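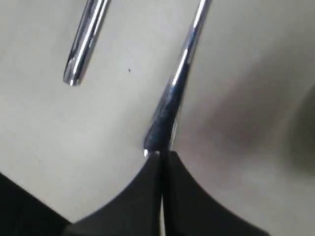
I read the Pillon write-up twice before replying, and I still don't think it shows what the subject line of this thread says it shows. "Dishes: done" is a large claim. What they have is cutlery handling, on a clear surface, at a pace that would drive most kitchens mad. Take the business of picking up a thin round rod, polished like a mirror, off a plain pale grey surface. It's a hard job for a gripper and a camera, I grant you. All those bright streaks and dark bands are reflections, they change as you move, and a smooth rounded tip gives two fingers very little to get hold of. But a child of four does it without looking, and then does the rest of the drawer.

On Sunday at 22:40 someone on the list wrote:

> I think the sceptics here have to give some ground now. Pillon
> logged 1512 attempts at table items in February and 1163 of them
> ended with the item where it was meant to be. Two years ago
> Hirvonen couldn't get a fork off a tray. At this rate I'd expect
> a machine that clears and lays a table, unattended, in any small
> cafe that wants one. What would it take to convince you?

Fair question, so I'll try to answer it.

First, the numbers. 1163 out of 1512 is a shade under 77 per cent. Put that in a cafe. Nearly one item in four ends up somewhere else, and the write-up doesn't say where. On the floor? In somebody's lap? Back where it started? Those are very different failures and I'd want them listed separately. I'd also like to know how many of the 1512 were easy things like cups and how many were thin or shiny things. If the answer is in there I couldn't find it.

Second, clutter. Single items with space between them are one job. Things lying on top of each other are another, and a real table after lunch is nearly all the second kind.

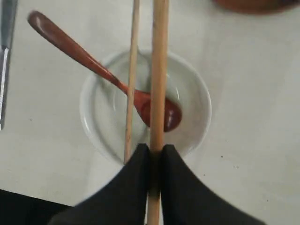
Bowl, spoon and chopsticks, one chopstick in the grip.

Wood is kinder than chrome, I'll admit, since you can at least see the edges of it. But there's a spoon lying across that bowl with a chopstick over its handle, and the bowl is white on a white table. Which do you lift first? You and I would scoop the lot up in one hand. With two fingers and one item at a time you have to plan it, and every nudge spoils the plan a little.

Third, and this is where I get grumpy, who is standing by? Conora made much the same promises for their shelf-stacking arm at the Risach works. I was there for 14 shifts. It ran well enough while there was a person next to it to straighten the boxes, and the person's wages never appeared in the savings. I'd bet good money on the same thing with dishes.

So, what would convince me: a full sitting cleared with wet plates, greasy forks and paper napkins stuck to things, no hand going in to help, and the breakages counted. Do that for a week and I'll buy the first round. Until then I'd call it decent lab work - and I do mean decent, the gripping is better than I expected - with a silly headline on it.

Does anyone have the failure list? If it's been posted to the other list, please forward it, as I'm not subscribed there any more.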